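Home | Issues | Articles | Submit | Search

4.2 Grasp-Phase Segmentation from the Wrist View

The Grirkach controller divides each manipulation episode into approach, closure, lift and release. In earlier versions of the software, the change from one phase to the next was triggered by the commanded finger width alone. This proved unreliable for thin-walled kitchenware, where a small difference in width separates a held rim from a missed one. The present version combines finger width with a learned contact score computed from the wrist camera image.

The contact score is produced by a small convolutional network trained on 1683 labeled images from the Notville bench. Annotators marked whether an object edge lay between the fingers and, where it did, drew the line along which the edge crossed the gap. Images in which the edge could not be judged were set aside and used only for calibration. Figure 3 gives two wrist views from the bench, (a) with the rim of a blue plastic bowl held between the fingers and (b) with a lidded saucepan ahead of the gripper.
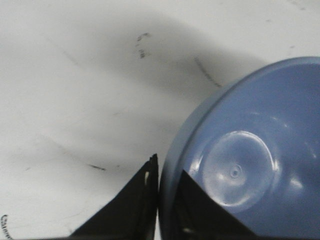 Glossy surfaces were the main source of false edges during development. A bright reflection can have the same curvature as a rim and can move across the image in a similar way as the arm descends. We therefore supply the network with the current image together with the one recorded 110 ms earlier, and with the wrist motion between the two as reported by the joint encoders. Marks on the work surface caused fewer errors, although long thin strokes were at times scored as weak edges until surface marks were added to the training augmentation.

The score is passed through a filter with separate thresholds for entering and leaving the closure phase. The planner may not command a lift until the score has remained above the upper threshold for 13 consecutive control cycles. If the score falls below the lower threshold before that point, the fingers open and the approach is planned again from the last collision-free pose.

For objects with a handle, the Orkov planner proposes grasps on the handle first and on a lid knob only when the task calls for removing the lid. Candidates are ranked by clearance from neighboring objects, so that a container standing close behind the target lowers the rank of any grasp whose approach path passes over it. Parts of the target hidden by the fingers are filled in from the last unobstructed view.
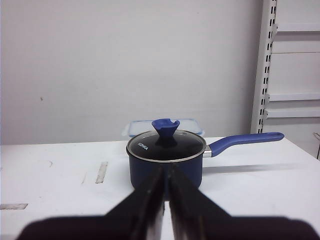 Figure 3. Wrist camera views from the Notville bench: (a) bowl rim between the fingers; (b) saucepan with glass lid, with a storage container behind it.

4.3 Software Interfaces and Logging

Phase labels, contact scores and planner decisions are written to a single time-indexed log. The format follows the Van Wijk message schema, with one added field for the threshold in force at each cycle. The evaluation in Section 5 draws on 2067 logged episodes, all processed with the same network weights and filter settings.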